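Paper thread. Grab a sheet, A4 is fine, and cut it square first. Making a Skoleso ring today -- Farahani's word for it, no idea where it comes from. It's a loop of squares that turns inside out without tearing.

1/ You need two squares the same size. Mine are 9 cm. Different colours help a lot the first time, you can see which side you're on.

2/ Fold each one in half, open, in half the other way, open. Now the diagonals. Crease them properly, back of a spoon or a ruler. I skipped this once and the whole thing went soggy at the corners.

3/ Valley folds on the diagonals, mountain on the straight ones. If it collapses into a little square when you push the middle, that's right. If it goes to a triangle you have them swapped, just reverse the lot.
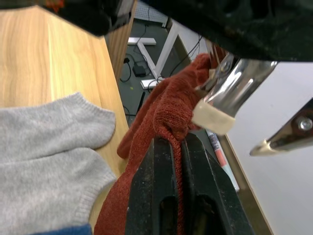
4/ Next the slits. Open out flat, cut from the midpoint of each edge HALFWAY to the centre. Not all the way!! I've lost so many at this step. Pencil dot where you stop.

5/ Repeat on sheet two. Same slits, same length. If one's out by a couple of mm you can get away with it, more than that and it jams.

6/ Slot one onto the other, sheet two turned an eighth so its corners poke out between the corners of the first. Wiggle dont force. Looks like a badly made star at this point, fine.

7/ Someone asked about card. Ordinary printer paper for the first one pls, 100 gsm if you've got it. Card cracks along the creases after a few turns. Old wrapping paper is lovely but slippy.

8/ Back to it. That's one unit. For the full ring make 11 more, yes really, sorry. Put something on the radio. I did mine over two evenings and the last few took no time at all.

9/ Joining: the tip of one unit tucks in the pocket of the next, then a tiny bit of tape on the INSIDE only. Tape on the outside catches when it turns. Keep going round but leave the last join open.
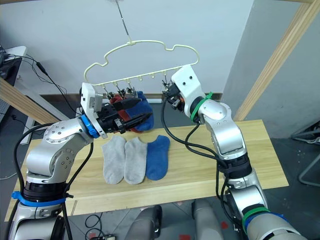 10/ Before closing, test it. Hold the row at both ends and roll it towards you. Every unit should flip on its own hinge. A stiff one is nearly always too much tape, peel and redo.

11/ Close the loop. Thumbs in the middle, push up, fingers pull down and out. Second colour comes through. Stiff for the first few goes then it loosens.

12/ Things that went wrong for me: tape across a hinge (won't turn). Units facing alternate ways (turns half way and sticks). Glue stick (no. just no)

13/ Want a pattern on it? Draw AFTER its joined, one face at a time. Turn it, draw the next. I did dots then stripes then gave up and did scribble.

14/ The Janura version uses triangles and is quicker but only has two faces. Memberg's is the same as this with longer slits, turns faster, tears sooner. Tried both in December, still like this one best.

15/ Forgot to say -- keep it flat in a book overnight before you hand it to a small child. Creases hold much better. Stuck on the slits? Reply with which step, I'll redraw that bit tonight if theres light left.

Last updated 2020-04-19

Print this thread | E-mail this thread

Recent:
Pop-up cards with one cut
Möbius strips for a rainy afternoon
Paper cube, no glue
Which scissors for small hands
Folding a six-pointed star from scrap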